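# Lavero switches to one cart for boxes and bottles starting in August

If you live inside the Lavero town limits and you have spent the last several years carrying your cardboard to one bin and your plastic to another, often in the dark and often in slippers, you are about to get a bit of your evening back. Starting in August, both will go into a single wheeled cart, picked up at the curb every other Tuesday by Satti Hauling, the same company that already takes the trash.

The town council approved the change last week after a long and mostly good-natured meeting that ran well past 9 p.m. It covers every house and duplex in town, along with apartment buildings of up to four units. Larger buildings will keep the dumpsters they have now, at least until next spring, when their contracts come up for renewal.

In all, 1,307 households will get a new cart. Deliveries begin on the north side, move down through the streets by the ball fields, and finish out along Plovov Road, where some of the driveways are long enough that the town is still working out with residents where exactly the carts ought to stand. The carts are gray with a yellow lid, they hold 90 gallons, and yes, that is a good deal bigger than the green tub you have under the porch. Anyone who would find one that size hard to push can ask for the smaller one, which holds 49 gallons and costs the same. You don't need a doctor's note or any kind of form for that, just a phone call to the town office before the end of the delivery period.

The flat rule for what goes in is an easy one to remember, and it will be printed on the lid in letters large enough to read from the back steps: boxes, paper, bottles, jugs and cans. Glass still goes to the drop-off on Plovov Road, as it always has. So do batteries, paint, and light bulbs of every kind. 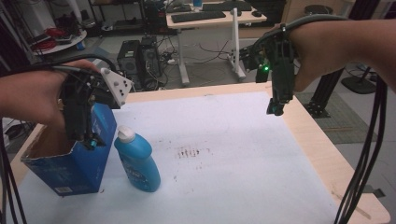

*A cardboard box and a plastic bottle with a flip-top cap. Both can go in the new yellow-lid cart.*

Caps have been the source of more phone calls to the town office than anything else, and the answer has changed, so please bear with us on this one. Under the old system residents were told to take caps off plastic bottles and throw them in the trash. Under the new one they stay on. Rinse the bottle, squeeze out what air you can, close the cap or snap it shut, and drop it in. Flip-tops, screw caps and the push-pull kind on dish soap are all fine. Pumps are the exception, with that little metal spring inside, and they should come off and go in the trash. Loose caps on their own should go in the trash too, as they fall straight through the screens at the sorting plant in Suseck.

Printed labels can stay on. Several people at the meeting admitted to soaking them off in the sink, and one couple said they had been doing it together every Sunday for years, while the radio was on. They may of course carry on if they enjoy it, but the plant in Suseck doesn't need them to.

Cardboard needs to be flattened, and this is the one point on which Satti Hauling says it will be firm. Open both ends of the box, push the sides down, and lay it in the cart. Shiny printed boxes are welcome along with the plain brown ones, and you can leave the tape and the barcode stickers where they are. Whatever came packed inside has to come out first, whether it's foam, plastic bags or those puffy air pillows. Boxes left standing next to the cart won't be picked up in the first month; after that the crews will take one flat bundle per house, tied with string, no more than three feet on its longest side. Wax-coated boxes, the sort that frozen vegetables are shipped in, can't be taken at all.

What about food boxes? A pizza box with a few grease spots is fine. A pizza box with half the cheese still attached is trash, or compost if you keep a pile. The council spent a surprising part of its evening on that question and settled on wording that says "if you would be embarrassed to hand it to the driver, don't put it in," which got a round of applause and will, we are told, appear on the refrigerator magnet.
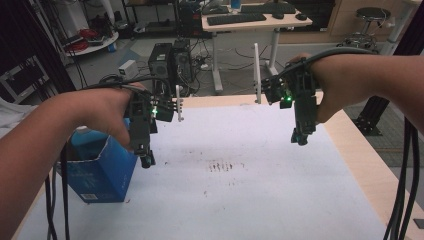
Paper is the part of the program that will feel most different to families with young children, and to anyone who wraps dishes, cuts sewing patterns or works at the kitchen table. The old bins took newspaper and office paper only, and anything bigger than a grocery bag was turned away. The yellow-lid cart takes paper of any size, so long as it is dry and reasonably clean. A large white sheet like the one covering the table in our photo can simply be folded down a few times and tucked in beside the boxes. Crayon, pencil and marker don't matter. Heavy paint and glitter do, and so does any paper with a plastic coating, which you can usually spot by tearing a corner and looking for a thin film along the edge. Gift wrap follows the same test. Tissue paper, napkins and paper towels are still trash even when they look perfectly clean.

Shredded paper has a rule all its own. Put it in a paper bag, fold the top over twice and staple it. Loose shreds blow out of the truck when it tips, and anyone who lives downhill from the old insurance office will remember what that looked like two winters ago, when the hedges were white for most of a week and it hadn't snowed.

## What it will cost

The fee for recycling will appear on the quarterly water bill as a separate line. It comes to $66 a year for each household, in four equal payments. That replaces the sticker system, under which people bought tags for each bin they set out, and the town believes most families will end up paying nearly the same as before. Those who recycled very little will pay somewhat more. A discount already offered to seniors on the water bill will apply to the new line as well, and there is nothing extra to fill in if you get it now.

If you have unused tags in a drawer, please don't throw them out. The town office will take them back at face value through the end of the year, either as a credit on your bill or in cash if the amount is small. They don't need to be from this year. One resident brought in a strip of tags from so long ago that they were a color the clerks had never seen, and those were honored too.

## Pickup day

Carts should be at the curb by 7 a.m. on your Tuesday, with the handle facing the house and the lid fully closed. Please leave an arm's length on both sides, and a bit more if you have a mailbox or a low branch nearby. The trucks on the new route have a lift on the right side only, so on the one-way streets by the school everyone will be asked to use the same side of the road. There will be small signs up for the first few weeks to help people remember.

Which Tuesday is yours depends on whether you live east or west of the creek. A card with your dates will be taped inside the lid of the cart when it arrives, and the same calendar will be posted at the library, the grocery store and the laundromat. When a holiday falls on or before pickup day in the same week, the truck will come one day later.

As for the old green tubs, they are yours to keep. The town had planned to collect them, but so many people asked to hang on to theirs for firewood, dog toys, wet boots and tomatoes that the idea was dropped before it came to a vote. If you'd like to be rid of yours, stack it upside down next to the new cart on either of the first two pickup days and the crew will take it along to Suseck.

The neighboring town of Suseck made the same change a year and a half ago, and its public works staff were kind enough to come over for the meeting and answer questions. Their main advice was to be patient through the first month. Carts went to wrong addresses, a few went missing and turned up at the neighbors', and quite a lot of people set theirs out on the wrong week. By the second season, they said, most calls were from residents asking whether they could have another cart. In Lavero a second cart will be available for an added fee, but the town asks everyone to try living with one until after the holidays.

Two open houses are planned before the carts arrive, both in the basement of the library, where both sizes will be on hand for people to wheel around and see how they feel. You are welcome to bring along anything you aren't sure about and ask at the desk. Coffee will be on from 6 p.m., and the dates will be printed on the next water bill and on the notice board outside the town office.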